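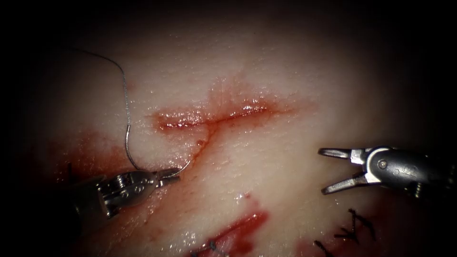 Gotora setup, tissue pad. Needle held in the left driver, right driver open on the other side of the cut.

September, notebook entry, afternoon

Goal for this block was to find out whether the new phase labels hold up on tissue or only on the silicone pads. On silicone the labeler splits a throw into reach, bite, drive, catch and pull, and two of us marking the same clip by hand rarely disagree with it by more than a few frames. Tissue is messier. The surface shines, there is blood on it, and the thread is gray and thin enough that the tracker loses it against the highlights.

We have 164 throws recorded on tissue with the lighting as it stands, bright in the middle and dropping off to black at the sides. The silicone set is 965 throws. I trained on silicone only (model Flamus), then on silicone plus half the tissue throws (Flamus-mix), and kept the other half of the tissue throws for testing. Split was by pad, so no pad shows up on both sides. I got that wrong the first time and the numbers looked far too good, so the results page from before lunch should be ignored. I've crossed it out but left it in.

Reach and bite

Reach is easy for both models. The start of bite is where Flamus goes wrong. It calls bite when the needle tip gets close to the surface, and on silicone that works because our people go straight in. On tissue they stop with the tip near the cut and adjust the angle, sometimes twice. Flamus calls the first stop a bite, then has to drop back to reach, and the order constraint won't let it, so everything after is shifted early. Flamus-mix mostly waits.

The still at the top is the kind of moment that separates them. Tip aimed at the tissue just below and left of where the thin red line leaves the main incision, right jaws wide open and empty. Jaw opening on the right arm is a strong cue for catch on silicone, and Flamus leans on it hard. I ran this frame alone through both models. Flamus gives catch. Flamus-mix gives reach with bite second, and I would label it reach by hand.

So the right jaw cue has to be weighted down, or tied to what the left arm is doing. Tried the second option with a quick patch: the catch label is only allowed after the left wrist has rolled past a set angle. That removed most of the early catches on tissue and did nothing bad on silicone. The angle was picked by eye from the joint logs. Needs a proper sweep.

Thread tracking

Still poor. In the same still the thread comes up from the jaws in a long loose curve, runs by the left side of the incision and goes off into the dark at the upper left. The tracker follows it for the first stretch and then jumps. On other clips it has jumped to a highlight on the edge of a cut, and once to the knot tails of finished black stitches lower on the pad. The short dark thread end by the left driver would be another candidate. I'd like a mask for old sutures before each run – one pass over the pad with the arms pulled back, mark everything that looks like thread, ignore it afterward unless it moves.

Turning up the light doesn't help. More of the thread shows at the edges, but the wet spots in the center blow out and we lose the incision edge too. Went back to the previous setting.

Log problems

Joint log and video drifted apart again in the longer sessions. Worst one was 658 ms by the end. Fixed in the Çınar script by lining up on the clutch presses instead of the start time. All tissue sessions have been rerun with the fix. The silicone ones have not, and they are shorter, so I expect little change, but the comparison isn't clean until that's finished.

To do

- rerun silicone alignment
- sweep the roll angle for the catch rule
- suture mask, first version by hand is fine
- second labeler for the tissue test half, only one person has marked it so far
- ask Gikska whether the jaw angle can be logged at the full rate, it comes in coarser than the wrist joints
- rename the output folders, there are now 2 called "final"

Models and logs are on the shared drive under Flamus. Don't use anything in the old alignment folder.

2 comments
Share this entry

This notebook site uses cookies to keep you signed in. Accept | Settings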